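Sernov Laboratory, 5 July 2018. Today we are sharing results from our study of task ordering in robot food assembly. The work was led by Subira Ondieki and Nikola Delić. A short thread follows.

1/ The question was a simple one. When a robot arm has to build a sandwich from separate parts, should the order of the steps be fixed in advance, or should it be chosen again after every step?

2/ Fixed orders are easy to write and easy to check. They also fail badly. If one slice slips, every later step is planned around a slice that is no longer where it should be.

3/ Our method, Petek, keeps a short list of the steps that are still possible and scores each one before the arm moves. The score covers reach, clearance and the cost of having to undo the step.

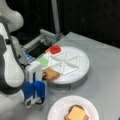 4/ Bread proved the hardest item to score. Toast has a stiff crust and a soft middle, and a grip that suits one will mark the other. Danica Vasić rewrote this part of the scoring twice.

5/ We ran 300 trials with a fixed order and 300 with Petek. Both sets used the same starting layouts, and the grip force limit was held at one value throughout.

6/ With the fixed order, 175 sandwiches were finished without a person stepping in. With Petek, the number was 246. Most of the gain came from trials in which an early item had landed badly.

7/ Petek is slower. The arm pauses before each step while the scores are worked out, and these pauses are longest at the start of a trial, when the list is at its fullest.

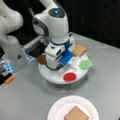

8/ Round items gave less trouble than we had expected. Leaf items gave more. The main fault was a leaf folding under its own weight during the lift – the score has no term for this at present.

9/ Across both sets we logged 2203 grasps. Of these, 1557 were labelled by hand by Shahla Bakhtiari and Demetrius Doucet, who worked apart and then compared their labels. The remainder are still to be labelled and were not used in the results given here.

10/ Two limits should be noted. All trials took place at one table under one set of lights, and the recipes were short. We make no claim about longer recipes or busier kitchens.

11/ The labelled grasps and the scoring code will be released in August. Questions about the method may be sent as replies to this thread and will be passed to the authors.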